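Jitulum Drinks Corner FAQ
Cups, mugs, bottles, and who washes what

Last updated 26 Nov 2024 by Sipho Venter

Same questions keep landing in my inbox so here they are in one spot. Skim it. If yours isn't covered, email me, subject line "cups".

Where is the drinks corner?

Second floor, past the Qian room, black table against the white wall. Not the kitchen. The kitchen is for food. People mix these up every week.

Can I use any cup on the table?

Yes. Anything on the black table is shared. Cups with names on the bottom live in the kitchen cabinet, leave those be. Didn't check the bottom? Check the bottom.

Why don't the cups match?

Never did. We started with whatever people brought from home when we moved in, then picked up singles at Prokis when something broke. Matching sets get asked for every June when the budget comes round. Answer so far is no. A mixed row is easier anyway, you remember yours was the yellow one or the gray one and you don't lose it halfway thru a meeting.

Which ones are OK for hot drinks?

Ceramic, yes. Plastic, no. Please don't put tea in the plastic. One has already gone a funny shape and been thrown out.

Glazed mugs hold heat longest. If you nurse a coffee all morning go for a thick one. Thin cups cool fast, fine for espresso or if you're in a rush.

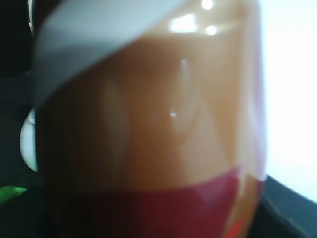 Glaze also hides things. Coffee film barely shows on a brown or dark red outside, so look inside before you pour, and run a thumb round the lip. Sticky = wash it again. Same goes for lipstick, which the dishwasher does not shift.

Do I have to wash my own?

Yes. Wash, dry, back on the table. Thirty seconds of work. There's a brush and a towel by the sink. If the towel is soaked swap it, clean ones in the drawer underneath.

What about the dishwasher?

Runs once at end of day. Use it if you want but your cup won't be back until morning. Nothing with a cracked glaze goes in. Hand wash only for those, or better, hand it to me and I'll retire it.

How do I get brown rings out of a white inside?

Baking soda. A spoonful, a little water, rub with a soft cloth, leave it 2 minutes, rinse well. Repeat if it's an old one. No steel wool!! It scratches the glaze and then the stain gets in for good. Bleach is also a no, somebody always forgets to rinse.

For really stubborn rings there's a tub of Ustidero cleaning powder under the sink. Half a spoon is plenty. Wear the gloves.

Is there a right way to put mugs back?

Upright, open side up, toward the back of the table. We tried upside down for a while and they trapped water and left rings on everything. Dry it first and upright is fine.
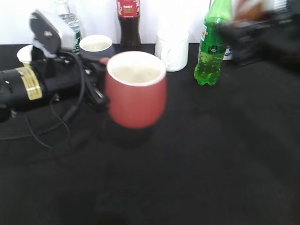

Red mug, white inside, standing upright on the black cloth.

Handles: turn them so the next person can grab one without knocking its neighbor. No set direction. Use your eyes.

What's with the dark cloth?

Saves the table, and mugs make less of a racket when you set them down. It gets washed when it needs it. Spill something? Blot, don't rub. Big spill, pull the whole cloth and drop it in the laundry bag, spare is on the shelf in the Qian room. Milk spills count as big spills, always. You will smell it by the next day otherwise.

Who stocks the bottles and cartons?

I do, out of the drinks money. One order a month. If something runs out before the order it stays out, sorry. You can bring your own and leave it for everybody, plenty of people do. Just don't leave it and then complain it was drunk.

Once a bottle is opened write the date on the cap. Marker is on a string by the shelf. Opened milk or juice goes to the fridge, not back in the row. Soda can stay out but it'll be flat by lunch and then no one touches it.

Where do things go on the table?

Back edge, against the wall. Tall bottles behind, cups in front where you can reach them. Keep the front of the table clear, that's where people pour. Doesn't need to be a perfect line, nobody's measuring. 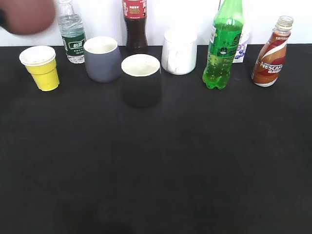 Cups and bottles along the back, front of the table left clear.

Laptops, bags, lunch boxes: no. If I find one there it goes on the floor by the door.

How many cups should there be?

Enough. We own 50 counting the boxes in storage, and only a handful are out at any one time. More than that and they pile up dirty. If there's a visit or a big meeting tell me the day before and I'll bring up extra.

I broke one. What now?

It happens. Sweep up, wrap the pieces in newspaper, put them in the trash, NOT glass recycling. Ceramic doesn't go in there, they reject the whole bin. Then let me know so I can bring one up from storage. You don't owe anything.

Chips count as broken. A chipped rim cuts lips. Don't put it back and hope.

Can I take a mug to my desk?

Sure, just bring it back the same day. There was a mug behind a printer over the summer with something growing in it. I won't say which team.

Can I donate a mug?

One or two, yes please. Clean, no chips, no metal trim (microwave). Handles are nice to have. Bigger sizes go first, 700 ml is as large as fits under the tap, so nothing over that. Boxes of old promo mugs, no thank you, we still have the last lot.

Is the tap water fine to drink?

Yes. Let it run a few seconds first thing in the morning. Filter jug is in the fridge if you prefer it, refill it when you take the last of it.

Something is missing from this list

Probaly. Email me or leave a note on the board next to the sink. I check it most days.

Sipho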